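Old carpet glued to a concrete floor, can I paint the room first?
Home and Garden > Floors and Walls
Asked by tealeaf_and_toast

Hello all, first time posting so be gentle with me. We've bought a ground floor flat with reddish-brown carpet in the back room, the hard flat sort you get in offices, and I want it gone. I peeled up a corner behind the door and it's stuck straight down to the concrete with something brown and crusty. No underlay, no gripper rods, nothing.

My plan was to paint the walls and ceiling first, using the old carpet as one enormous dust sheet, and then rip it up and put down click vinyl. My sister thinks I've got it backwards and that pulling the carpet will wreck my new paint. The other thing is the glue. Does it all have to come off, down to bare concrete, or can I just scrape the worst and put underlay over it? I've been quoted £300 for a man to come and do the lot, which seems steep for one room, but I've also never done this before and my knees aren't what they were.

The flat dates from the seventies I think, if that matters. The skirting boards are staying on unless somebody talks me out of it.
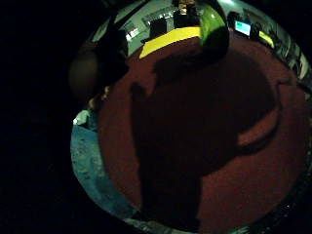

Plamska, July

Adding a bit more now I've had another go at it. The glue is worse in some places than others. Near the window it comes away in flakes if I get a filling knife under it, but by the door it's more like toffee and just smears about. I've stopped for now and gone back to choosing paint colours, which is much more fun!

2 replies

grumblingjoiner
Paint first. Your sister is half right, you will knock the skirting when you pull the carpet, so leave the final coat of gloss until the floor's down. Walls and ceiling now, carpet up, floor in, skirting last. Get a long handled scraper and don't buy the cheapest one.

Marrowfat
I did almost exactly this job in our dining room two years ago, so I've got opinions.

First thing, and please don't skip it. If the flat is from the seventies, stop scraping that glue until you know what it is. Some of the old black or dark brown adhesives had asbestos in them, and so did a lot of the floor tiles that carpet got stuck on top of. You can send a sample off to a lab and it isn't expensive. Ring them before you take the sample and they'll tell you how to do it – damp it down, wear a proper mask, double bag it. Ours came back clear but I was glad I'd asked. No sanding in the meantime, and no heat gun either.

If it's clear, then no, you don't need to get back to perfect bare concrete for click vinyl. It needs to be flat, dry and sound. Scrape off the ridges and anything that flakes, hoover like mad, then go over it with a long straight edge and see where it rocks. We had a dip by the hearth that I'd never have noticed under carpet. I used a Mallon levelling compound over the leftover glue, but do read the bag, as some of them want a primer first and some won't stick to old adhesive whatever you do. I mixed my first bucket far too thick and had to chip a lump of it off the next morning (don't do that).

For the toffee bits, I had the best luck on a cold day with the windows open. It went hard enough to chip. In warm weather it just moved from one place to another and then onto my slippers.

Cut the carpet into strips with a hooked blade before you pull. I tried to bring ours up in one piece like a hero and ended up sat on the floor with a bit of it in my hands and the backing still stuck down. Strips as wide as your forearm is long, roll as you go, tape each roll. They're heavy, and our tip made us book a slot, so check yours.

As for the £300, I'd ask what's in it. If that's lifting, scraping, levelling and taking the rubbish away, I'd bite his hand off. If it's only lifting the carpet, do that part yourself and pay somebody for the levelling. Get some knee pads either way – mine were the gel kind and I still wear them for weeding.

And check for damp before the vinyl goes down. Tape a square of plastic sheet to the concrete, all four edges, leave it a few days and look underneath. It's only a rough guide, so if it's beaded up get somebody in with a proper meter.

tealeaf_and_toast
Thank you both, I hadn't even thought about asbestos! Scraper is back in the cupboard and I'll ring a lab tomorrow. Ceiling first, then.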